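Speaker notes – Gresstead Hill Walking Club, winter evening talk
Walking downhill: the half of the day we forget to practise

(Wait for the tea queue to sit down. Lights stay up for this bit.)

Good evening, and thank you all for turning out on such a filthy night. I was asked to talk about going up things, and I'm afraid I've spent my time thinking about coming down them instead, so I hope you'll bear with me.

Start with the December walk on Standon Edge. We were on top by noon, terribly pleased with ourselves, and we had six miles of descent in front of us with two hours of decent light to do the steep part. I remember eating my sandwich and thinking the work was over. By the second stile my knees were telling me otherwise, and I dare say a few of you in this room remember the grumbling – most of it was mine.

(Pause. Ask who gets sore going down more than up. Let people answer, there's no hurry.)

Why it hurts. On the way up your thigh muscles shorten as they push. Coming down they are lengthening while they hold you back, and that sort of work leaves you much stiffer the next day. It does get easier if you do it often, a little at a time, and you can start at home.

Shorter steps. I know it feels fussy, and you will look like somebody crossing a wet kitchen floor, but a short step keeps your weight over your feet. Keep the knees soft. If you lean back, as we all want to when the ground drops away, your boots are far more likely to shoot out in front of you.

(Demonstrate with the box. Hold the table!)

Poles. Make them a bit longer for the descent, plant them ahead of you and let them take some weight before your foot does. Hands out of the straps on rocky ground, please, in case a pole jams.

Laces. Stop at the top and do them up again, snug at the ankle, so your toes aren't hammering the front of the boot all the way to the car park. I lost two toenails coming off Buzatu Ridge before I learned that one, and I'll spare you the slide.

Practising indoors. Any staircase will do. Come down slowly, one hand near the banister, and try to set each foot down without a sound. I do 18 steps before breakfast and again before bed, and I honestly look forward to it now.
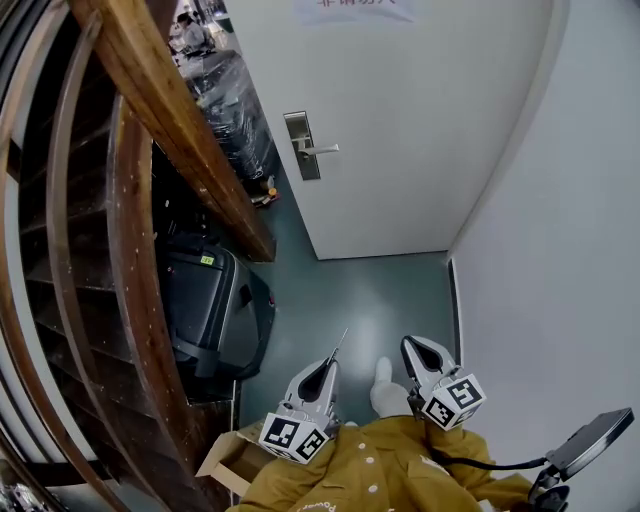 Photo: Uruleo picture library

If your stairs are steep or your balance isn't what it was, use the bottom two steps only and keep hold of the rail. You'll still feel it in your thighs.

(Check the time. If we're running late, skip the next bit and go straight to questions.)

Choosing the way down. The direct path off Standon Edge drops 159 metres in one go, and the old cart track loses the same height in long, gentle bends. I used to think the track was for people who'd given up. These days I take it gladly, and I arrive at the bottom still able to chat.

Questions, then more tea. Sign-up sheet for the spring walks is by the door.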